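Sorting shape blocks by color with a toddler — the quick version

Posted in: Rainy Day Play, Ages 2 to 4

You need blocks and something flat. That's it. I use a wooden board because the blocks don't slide off under the couch as much. A tray works, so does a baking sheet (loud).

Dump them out. Let your kid mess with them first, five minutes, don't teach anything. Then pick ONE color and start a pile. Say the color, hand over a block, wait. Wait longer than you want to.

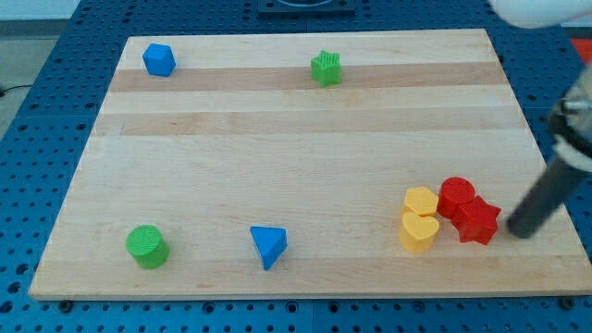 Start with whichever colors have the fewest blocks. Quick wins. Then push each pair right up so they touch — touching means "same team" at our house. Yellow heart against the yellow hexagon, red star up against the red cylinder. Leave the blues and greens spread out on the board for now, thats the next round. Two greens, a star and a cylinder, and kids want to put the star with the other star. Let them. Then ask "what color is it?" and see if they move it.

Once color is easy, mix up and go by shape. Stars together, cylinders together. Harder, the colors keep pulling them back. Stop when they start throwing.

Clean up: call a color, they drop it in the bin. Done before lunch usualy.

Comments (2)

Thu Hồ: Same team!! Stealing that. Mine is 2 and lasted 9 minutes, a record.

Obadia Kombo: Baking sheet was a mistake. You did warn us.

© Momville | Contact Felista Odera | Back to top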